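Descaling the capsule machine, finally

16 May 2021

The coffee machine had been slow for weeks. A small cup used to take 20 seconds and lately I could put bread in the toaster, get the butter out and come back before it finished. The coffee was lukewarm too. I kept putting it off because the last time I descaled it I made a mess of the counter and lost the instructions somewhere in the middle.

We have hard water in this apartment. The kettle gets a white crust on the bottom if I leave it alone for a month, so I can guess what the inside of the coffee machine looks like. My neighbor Lefteris Vrettos has the same model and uses filtered water in his. He has never had a problem with it. I tried a filter pitcher for a while and got tired of filling it.

What I used

I bought a bottle of Neltusano descaler at the hardware store on the corner. People online say vinegar works, and maybe it does, but I tried it on my old drip machine and everything tasted of salad for days. The bottle holds enough for 2 rounds. I also got out a big measuring jug, an old dish towel and a glass I don't care much about.

First I moved everything off the counter and onto the table, where there is more room and better light in the morning. The counter got wiped while it was clear. There was a ring of old coffee under where the machine normally stands, and it took some scrubbing with baking soda.

How it went

I emptied the capsule bin, which was fuller than I thought, and rinsed it with hot water and dish soap. Same with the drip tray. Coffee gets into the corners of that thing and dries hard, so I used an old toothbrush.

Then the descaler went into the water tank and I topped it up with tap water to the line. On my machine you hold both buttons down until they blink, and then it runs on its own, stopping and starting. It stops for long enough that you think it has quit. It hasn't. I did the dishes while it worked and emptied the jug when it was halfway up.

What came out was cloudy, with small white flakes in it. After that I rinsed the tank well, filled it with clean water and ran the whole tank through, then did it again. The bottle says once is enough. I could still smell the stuff after the first rinse.

I wiped down the outside last. The silver lid shows every fingerprint, and a dry cloth works better on it than a damp one. I put a small clear glass on the black drip tray under the spout and left the teal tray next to the machine. That tray is for carrying cups, mostly.

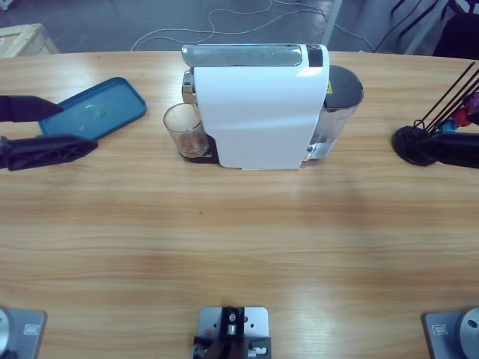 Was it worth it

Yes. The first espresso ran at the old speed and was hot all the way down. The pump is quieter as well. I paid less for the descaler than for a box of capsules, so I have no excuse for waiting as long as I did.

I've written "descale" on the kitchen calendar for the end of June, to see if doing it more often makes it a shorter job. The kettle is next. I have half a bottle left and the label says it can be used for kettles too.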